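Nellach cell: hand service and recheck
Gallery, 16 April 2024

The Nellach cell runs a two-armed unit with a jointed hand on each wrist. Routine service falls due every 18 shifts and covers finger joints, wrist mounting and cable routing. Work on this visit was done by Merike Jankauskaitė, with Aigars Toom on the controller. Settings are stored under job 702. The left hand had lost repeatability at the index joint and was re-zeroed. The right hand was checked only.

1. Recheck at the sofa station

Cushion placement is the standard task after any joint work. Blue cushion at the armrest corner, left hand moving, right hand held over the seat. The cable on the right forearm runs along its outer side and must keep enough slack for full wrist rotation. 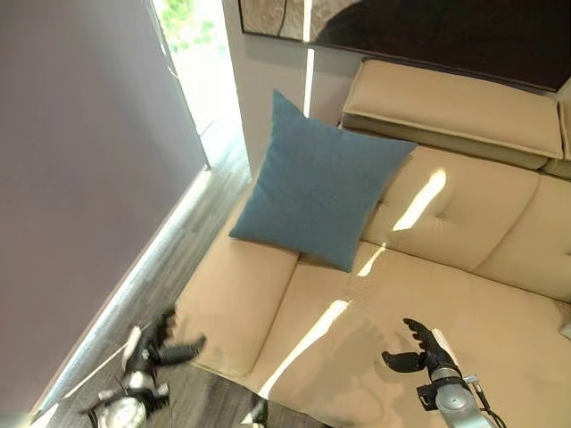
2. Settings after service

Finger closing force stays at 14 newtons on both hands. Leather marks easily, so do not raise it to make up for a slow joint. Find the slow joint.

Wrist mounting screws are tightened in a cross pattern, then marked with paint pen. Replace any screw that has been out more than twice.

Spare finger sets are kept at Indham, shelf 19. The next full strip-down is booked for August at the Sutherland workshop.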